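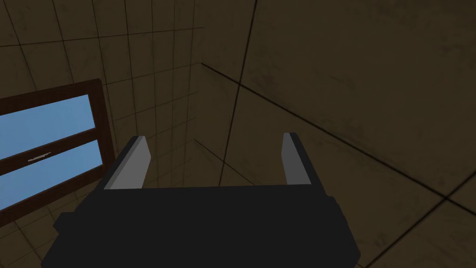

Ticket: Loan player missing from Wanonbridge squad list
Opened by: Lacey Heywood, club secretary
Priority: High

Our new loan midfielder was registered in Trodau this morning but doesn't show on the matchday squad page. The parent club, Kilatero, still has him as active. The team sheet is due at 6 p.m.

Séverine Roussel, support, 2:10 p.m.
I can see the registration. Status is "awaiting release." Has Kilatero confirmed the loan on their side?

Lacey Heywood, 2:25 p.m.
They say yes. Logged out and back in, same result. Shirt number 3 is free.

Séverine Roussel, 3:05 p.m.
The end date on their form was left blank, so the release never went through. They have now entered May. Please reload the squad page.

Lacey Heywood, 3:20 p.m.
He's on the list. Team sheet submitted.

Status: Closed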